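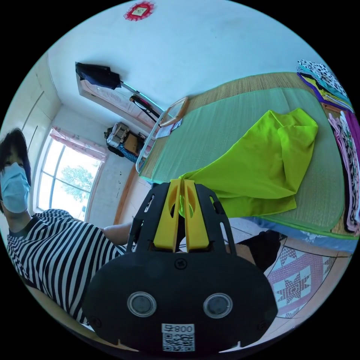 Liesbeth Wouters asked after the last class whether one must fold everything on the bed, or whether a table is also good. She finds that the bed is too soft, and her shirts come out crooked. It is a fair question and I answer it in these notes.

Unit 2 - Folding and sorting in the bedroom

A table gives a straighter fold. But in many homes the bed is the only large surface, so we learn on the bed first. A firm mat over the mattress helps a lot. A woven straw mat is good for this, and cloth does not sink into it.

Order of work

Open the crumpled piece fully before you fold anything. Hold it by two corners, let it hang, then lay it down and smooth it with the flat hand from the middle to the sides.

Fold the long sides in first. After this fold from the bottom up, in halves or in thirds. Thirds are better for a narrow shelf.

Keep finished clothing in one stack at the side of the bed, with the folded edge toward you. Thin and slippery fabrics go on top - they slide when they are under something heavy. If the stack begins to hang over the side, start a new one.

Words for this unit

crease, hem, seam, to smooth out, to drape, inside out

For next time

Please fold 11 pieces at home, of different colours and fabrics, and write down which were difficult. The reading is the chapter on linen in the Mertens booklet. Bring also one piece which you could not fold well, and we will try it together on the table and on the mat.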